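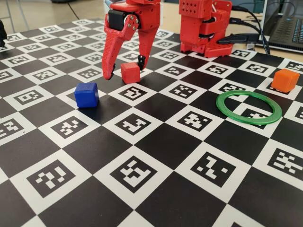

Gripper at the red cube, with the blue and orange cubes and the green ring on the marker mat.

Arkgate Community Help > Workshop and Electronics > Small robots

What should I put in the budget for another small robot arm, besides the arm?

Helju Jõgi
posted 12/28/21

Hello to all. I run an evening course for adults in a community workshop. We do sorting and stacking with small printed arms on a marker mat: put the cube inside the ring, put the cube on a certain square, give the cube from one place to another. The level is beginner, but the people are serious and they ask good questions.

The course will continue next year and I am asked to write a purchase plan. I can ask for one more arm kit, and the kit I have in mind costs 229 dollars at Gremley. It has the printed parts, the motors, the controller board and the power supply. The laptop we have already.

My difficulty is that last time I wrote only the price of the kit in the plan, and then all autumn I was paying for small things from my own pocket. I do not want to repeat this. So I would like to know what other people write under the kit price, and how much they keep for repairs.

What I know already from our own use:

The cables are a bigger matter than I expected. They come off the side of the base and have to go to the laptop and the power somehow, and they want to lie exactly where the arm is going to move. I bought longer ones in October and then clips for them. 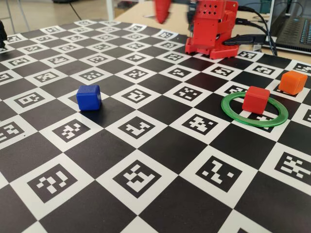 The mat was also not in my first plan. I printed the markers on paper sheets and taped them together, and the sheets moved against each other a little every evening, so we had to calibrate again every evening. One large mat in one piece solved this. If the new arm gets its own table, I need a second mat of the same print, and I have not found out if the print shop kept the file.

Then the fingertips. I am not sure if I should plan soft pads as something which is used up, like sandpaper, or as a part which I buy once. We changed ours one time.

The cubes and the ring I can print myself, so I count only the plastic.

My questions are these. Is it better to buy the spare motors together with the kit, or wait until one is broken? Is it reasonable to ask for a camera on the wrist, or is one camera over the table enough for beginners? And what is a normal amount for repairs in one year? If I ask for too much they will cut the whole line, I have seen this happen with the soldering station.

Thank you for any numbers, also if they are old.

Bogale
reply, marked helpful by Helju Jõgi

Hello Helju. I made such a plan for 2 arms at a youth center and I can tell you how I divided it. I do not say it is the only way.

First line is the kit, with delivery. Write the delivery separately. Mine was not included in the price on the page and this was the first surprise.

Second line is spare motors. Buy them together with the kit. My reason is simple: the seller changed the motor version between my first order and my second, and the new ones needed a different setting before they would talk with the old ones. I lost 3 evenings on that. If your group meets only once in a week, a broken motor without a spare means that people sit and look at the arm. I would take one motor of each type that is in the arm. In many kits the joints near the base have different gears from the ones near the gripper, so please check the parts list before you order.

Third line is consumables. Here I put pads, screws, cable ties, plastic for printing and replacement fingers. I asked for 40 dollars for the year and spent most of it. The pads I treat as used up. Ours were a soft rough material, and the corners of the cubes bite into it when somebody closes the gripper with too much force. Beginners always close with too much force. 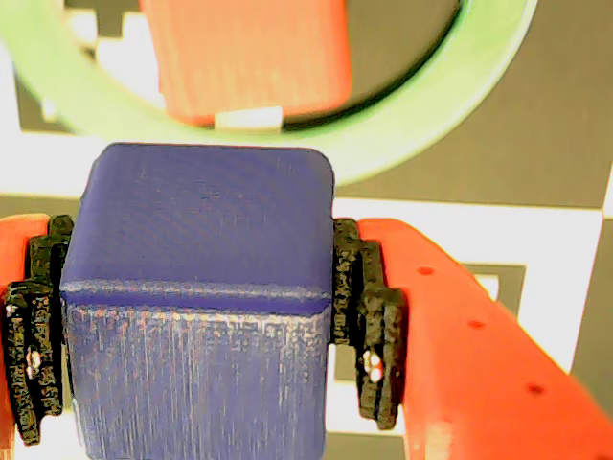 Blue cube held between the two black pads, green ring behind it.

With pads like this I look at how the edges are getting, and I change both at the same time. If you change only one, the cube sits crooked and the students think their program is wrong.

Fourth line is the mat. Ask the print shop now, before you send the plan. And ask for a matte surface! Our first one was shiny and under the ceiling lamps the camera could not find the markers in one corner.

About the wrist camera, I would ask for it, but as a separate line with the word "optional". Then if they want to cut something, they cut this and the rest stays. For beginners the camera over the table is enough to find a cube on the mat. The wrist view helps when you want to see if the cube is straight between the fingers.

Sirnudov
reply

Just buy two kits. The second one is your spare parts. I did this and never regretted it.

Bogale
reply to Sirnudov

It works if the money is there, but in many places they will ask why there is a robot on the shelf that no one uses. It happened to me. Also it is expensive to keep a controller board and a complete set of printed parts only for the motors.

Sirnudov
reply

OK, fair. In my case it was a private workshop and I asked only myself.

One thing to add then. Put a good power strip with a switch in the list, one for each table. When the arm goes somewhere it should not go, you want one big switch close to your hand. And clamps for the base, if the kit does not have them.

Helju Jõgi
comment

Thank you both. I did not think of the delivery at all, so this is now on its own line. I have written to Gremley to ask which motor version they are sending at the moment.

The power strip with a switch I will add — we have been pulling the plug until now. For the print shop I am still waiting on an answer. If they have lost the file, I will have to make the mat again from the beginning, so if somebody here has a layout with large squares which prints well, please send me a message.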